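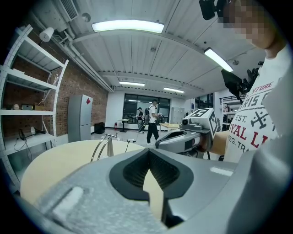

Fig. 1. Hand-held grippers in use at the round table, with the wire rack.

Home | Projects | Reports | People | Contact

Kindis: teaching by hand
Progress report to the Giraldo programme office
Filed under: Funded work / Interim reports / Manipulation
Last updated: Thursday, May 7, 2020

Where we are

The proposal promised that by this point a person with no robotics training could pick up a pair of grippers, do a small household job at a table, and leave behind a recording that the arm could learn from. The first two parts are in good order. The third is coming along at the speed of third parts generally.

Since the January report we have recorded 400 demonstrations that passed our checks. The plan said more. Most of the shortfall comes from one bad fortnight in which the left and right grippers were logged under each other's names. The recordings were beautiful, and they taught the arm to reach confidently for things on the wrong side. We have kept them as a reminder and do not count them.

The demonstrations

We work with seven tasks, all at table height. The wire rack has turned out to be the hardest. It is chrome, it reflects every light in the ceiling, and it has almost no flat surfaces to get hold of. People manage it without thinking. They squeeze one loop, tilt the whole thing a little and correct as they go, and afterwards they can't tell you they did any of that. Getting the tilt into the data is a large part of what you are paying for.

Position comes from the marker cube on top of the gripper, with the small camera just in front of it supplying the close view. When a demonstrator rolls the wrist too far, tracking drops out and the gripper is briefly reported to be somewhere near the fridge. We now throw away any recording with a gap longer than 8 frames. This is stricter than the proposal asked for and cost us a good many takes, but the policies trained on the shorter, cleaner set are plainly better behaved.

We compared this with remote control, as agreed. Driving the arm from the Akier station gives data in exactly the form the arm needs, and takes so long that two demonstrators asked if it was broken. By hand, a person gets through 10 takes of the rack in the time it takes to drive one. We will keep remote control for correcting the arm when it gets stuck and do the bulk of the teaching by hand.

Results on the arm

After training on the full set, the arm picked up and set down the rack without help in 7 of 10 trials. Two of the failures were poor grasps. In the third it held the rack perfectly well and declined to let go, and Njål Halvorsen had to negotiate. He suspects the release was trimmed from too many of the recordings when we cut the ends off, and he is putting those seconds back – by hand, which seems fitting.

The softer tasks (folding a cloth, closing a bag) are not ready to be scored. I could give you a figure, but you would then remember it.

Equipment and money

The mesh on the V-shaped finger pads wears smooth sooner than we budgeted for. Pivton has quoted for a tougher version and we have ordered one set to try before committing to more. Spending is otherwise on plan, apart from cables, on which spending is never on plan.

Two people can now record in the same room without their markers confusing each other's tracking. That took most of a month and makes for a very dull paragraph, so I will leave it there.

Next period

We will finish re-cutting the rack recordings and retrain. After that comes the first run with demonstrators from outside the group, who have not picked up our habits. I expect their early data to be dreadful and would ask that it be read in that light.

One request. The agreement has us reporting total hours recorded, and we would like to report accepted demonstrations per task instead. Hours are easy to produce and I could double them by asking everyone to move slowly. Could this be settled before the next report falls due? The logging changes need to go in first.

Tags: learning from demonstration, grippers, remote control, Kindis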